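Cuesta tenants get parcel lockers and a proper repairs tracker

2026-09-23

I've been going on about the parcels in the hallway at Cuesta for so long that my neighbours have started changing the subject, so I'm very pleased to have some news. Jidus, who took over the management of our building in January, are putting in parcel lockers on the ground floor and moving all the repair requests on to an online tracker that every tenant can see. Both start next month!

If you don't live here, Cuesta is the block at the bottom of the hill in Nonesville, the one with the green bins that never quite fit in the bin store. There are 133 flats and, until now, one shelf. Anything too big for the shelf goes on the floor, and anything left on the floor past teatime is anyone's guess.
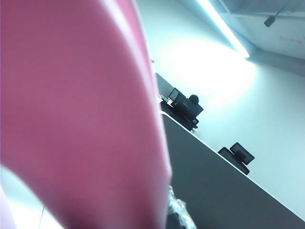
Pink up close, with a dark grey surface beyond.

The lockers come from Senditport, and we're getting 42 of them in three sizes. The courier puts your parcel in, you get a code on your phone, you type it in and the door pops open. I asked what happens if you haven't got a mobile, as my friend upstairs hasn't, and the answer is that the office will print the code and put it through your door. Parcels can stay for two days before you get a reminder, and after seven they go back to the sender. I did say seven seemed a bit mean for people who go away for a fortnight, and I was told you can ring up beforehand and have it extended. Fine by me, as long as somebody picks up the phone.

Tenants won't pay extra for any of it. I asked that one twice (sorry) and got the same answer both times. The landlords are covering the lockers out of the building budget and the service charge for this year is already set, so it can't be slipped in there.

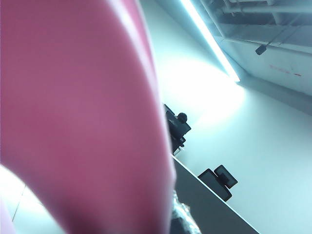

Now the tracker, and I think this is the bigger story, even if the lockers are what everyone wants to talk about. At the moment you report a dripping tap by email and then you wait. You don't know whether anyone has read it, and you certainly don't know that the flat below reported the same leak a week earlier. From next month each job gets a number, a date and a name against it, and the whole list for the building will be open to anyone with a tenant login. Flat numbers will be hidden, so you can't see whose oven has packed up, only that an oven has.

Valeriano Vallejo, our building manager, talked me through it and seemed keen. "People put up with a wait if they can see where they are in the queue," he told me. "What drives them mad is silence, and they've had a lot of silence." He was quite open about the backlog they inherited too, and said the older jobs will be loaded into the tracker before it opens so that we aren't all typing them in again. I've got a bathroom fan in there somewhere. I'll be looking for it.

Not everybody is convinced. Ardalan Ebrahimi, who has lived on the second floor far longer than I have, reckons a list is only as good as the people working through it. "I don't need to see my job on a screen, I need a plumber," he said, and fair enough. He'd also like to know how urgent jobs will be picked out from the rest. Valeriano says heating, water and front door locks go straight to the top and still have a phone line of their own, day and night, so please don't sit there typing if water is coming through your ceiling.

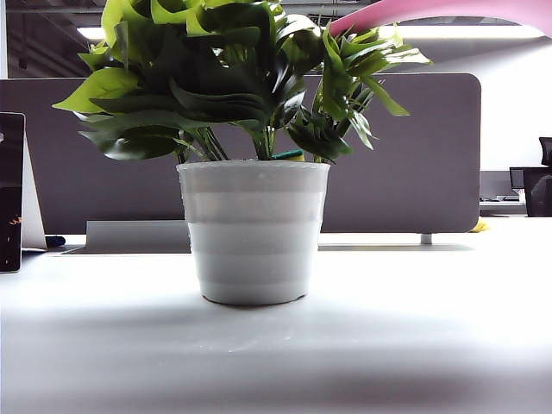 There's one smaller change to mention, and it concerns the shared areas. Jidus are asking us to clear our own things off the landings before the fitters arrive, and that means shoe racks, prams, bikes and pots. I know some of you will grumble about the pots. The new rule covers artificial plants as well as living ones, so even a nice full leafy one in a white ridged pot has to come indoors, however little watering it needs. Anything still out once the work begins will be labelled and kept in the store by the office for you to collect. I'd put your flat number on the bottom of yours now, just in case.

Login details for the tracker are going out by post, one letter per flat, so do open the boring envelope. If you share, ask for a second login at the office and they'll set it up while you wait. The old repairs email will carry on until the end of the year and anything sent there will be copied across. I'll write again when the lockers are in and I've had a go at one.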